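Harkell two-handled pot with glass lid - worth the money?
Posted Fri 26 May

I was ready to dislike this one. The Harkell comes in the pale gray-green that every pot seems to come in lately, and the shop in Illbridge talked more about the color than the cooking. I've used it for 3 weeks, mostly for corn, and I'm still not sold.

The color is only on the outside. Inside it's plain stainless steel, and I'm glad of that. Painted-looking interiors worry me.

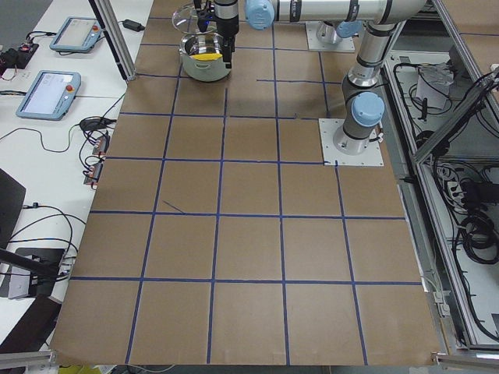
Lid up, with the pot on brown paper and blue tape.

The lid is clear glass, so you can check on things without lifting it. That's the theory. Mine fogs up within minutes and I end up lifting it anyway. The knob is metal, and on my stove it gets hot enough to need a cloth. My old Pendari has a plain black knob I can grab bare-handed, and it cost a lot less.

Size is my other gripe. The box made it sound like a pot for a crowd. Whole cobs have to go in at a slant, and by the time I've fed four people I've done two batches.

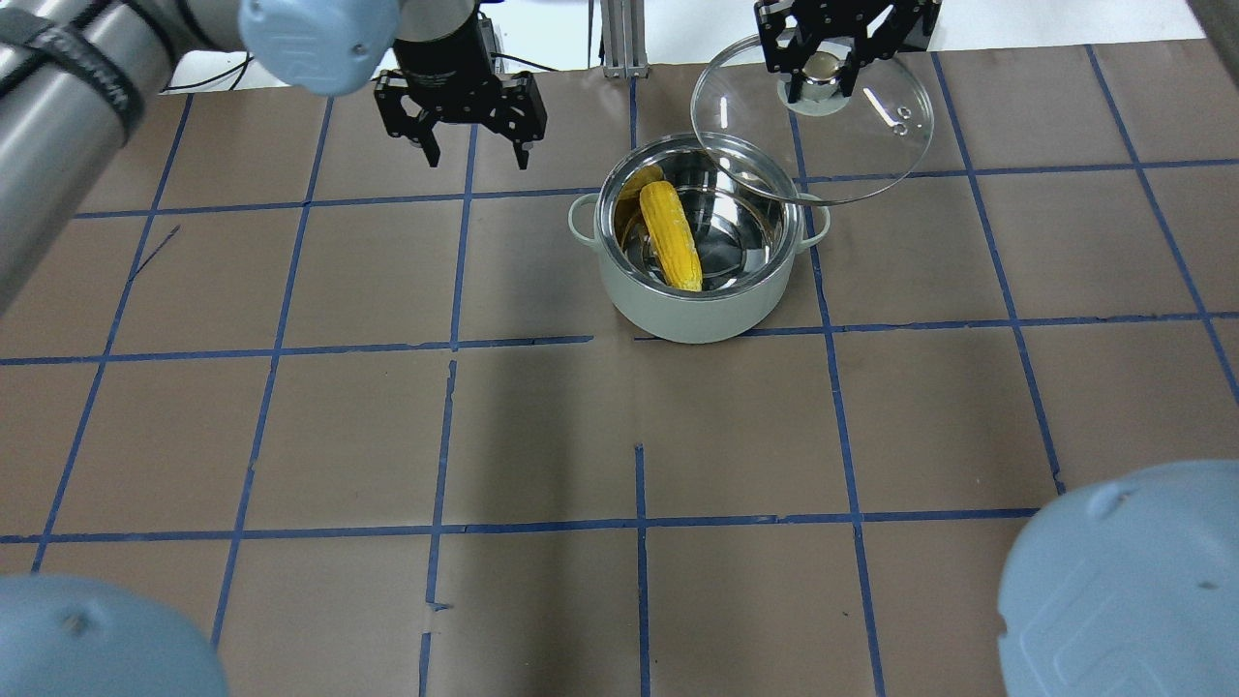
Two ears of corn in the pot, the full one lying on the diagonal.

Good points: the loop handles stick out far enough for oven mitts, and the steel wipes clean without much scrubbing. The inside still has its shine. I can't say how the outer color will hold up - ask me in September.

Fine pot, silly price. Wait for a sale.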